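Subject: Re: [harborlist] Recap request, the Maltis wedding week

Radymyr Mykhailiuk wrote:

> I missed most of last week and my recordings stop halfway through the
> second episode. Can someone tell me what happened with Fehr and the
> clinic shares? Also, is Tramell really gone, or is this another one of
> his trips? I saw a post saying the actor was only signed through April,
> but it had no source.
>
> Radymyr

Radymyr,

I watched all of it, two of the episodes twice, so I'll go in order.

The second episode ends with Fehr in the lawyer's office. He signs over 200 of the clinic shares to his sister, and he does it before he has read the letter from Vorus. The letter is in his coat the whole time. He finds it in the parking garage, reads it, and goes back upstairs, but the office is closed. That leaves him with 355 shares, and the Maltis side of the family can now outvote him if the sister goes with them.

She hasn't said what she'll do. She had one scene with her mother-in-law where they talked about the seating chart and it was plain they were both talking about the vote. I thought that was the best scene of the week.
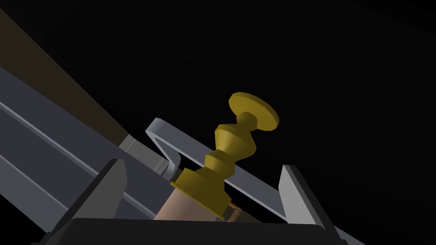
The wedding itself takes up most of the next two episodes. It goes ahead. The bride knows about the loan, the groom doesn't know that she knows, and the toast was cut short when Tramell walked in. He had been told to stay away. He stayed for one drink, gave the bride an envelope and left by the kitchen.

So to your other question: he is off the show for now, but I don't think he's gone. He told the driver to take him to the airport and then we never saw the airport. On this show, if they don't show you the plane, the person is still in town. They did the same thing with Vorus the first time he left, and he was back nine episodes later living over the boat shop.

I saw the same post about the contract. I can't find where it started either. The list has been wrong about contracts before, me included, so I would leave it alone until his name comes out of the opening credits. It was still there in the last episode.
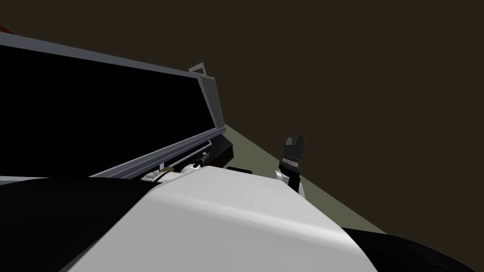

The envelope was opened in the last five minutes. It had a bank receipt for 900 dollars and a key. The receipt is the odd part, because the loan was far bigger than that. My guess is that the 900 is a monthly payment and somebody has been paying down the loan for the family without telling them. I would bet on the sister. A couple of people here think it's Vorus – I don't see where he would get the money after the fire.

The key looked to me like the one from the boat shop storyline, the one with the blue tag. I may be wrong on that. The shot was short and my set is old.

Other things you missed, smaller:

The nurse turned down the transfer.

Fehr's son has moved into the guest house and is not speaking to him.

The dog is back, with no mention of where it was.

If your recorder keeps stopping, check whether it is set to the old start time. The show now begins at 9 and runs over by a few minutes, and mine was cutting off the endings until I added some padding. I still have this week's episodes saved and won't clear them until the new ones start, so if anything above is unclear, ask and I'll go back and look.

Ásdís Riis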